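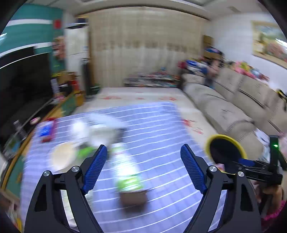 March 2022

Table clearing, living room setup, second pass. The February plan said the low table could be cleared and reset in 2 minutes by anyone following the Tretell sheet. I still don't believe it, and today didn't help.

Started with the striped cloth down and the usual spread on it: plate, bottle, small brown box, plastic bag, the red-and-blue box over by the TV side. The sheet wants the order to be bottle, boxes, plate, bag. Why the bag last? It's the thing most likely to slide off when you reach over for the plate. I did it the sheet's way ten times and then my way, bag first, for the other six. That makes 16, so no great claims. Mine felt easier. Of course it did, I'd had ten rounds of practice by then. Needs redoing with the orders mixed.

The cloth is a bigger problem than the order. Berchtold's notes call it "non-slip." Compared to what? Pull a plate toward you without lifting it and the cloth comes along, and then everything else on it has moved too. Stirketti tried clips on the table edge and wrote that it was solved. They had a heavier cloth, as far as I can tell from their notes, so I'm not counting that as an answer for ours.

Bottle: the sheet assumes standing. Lying down is a different job and should get its own line. Same for the bag – "empty" and "full" bags are lumped together and they shouldn't be.

Clornix is quoting 2000 clears as enough to settle a best order. Maybe, if somebody checks what counts as cleared. Right now a plate left on the cabinet passes. I wouldn't pass it.

To do:

- mix the orders, 10 of each, same starting layout
- write down what "cleared" means before the next round, and stick to it
- try the table with no cloth at all
- ask Berchtold which cloth they tested, and on what table

Leaving the 2-minute figure off the board until there's something behind it.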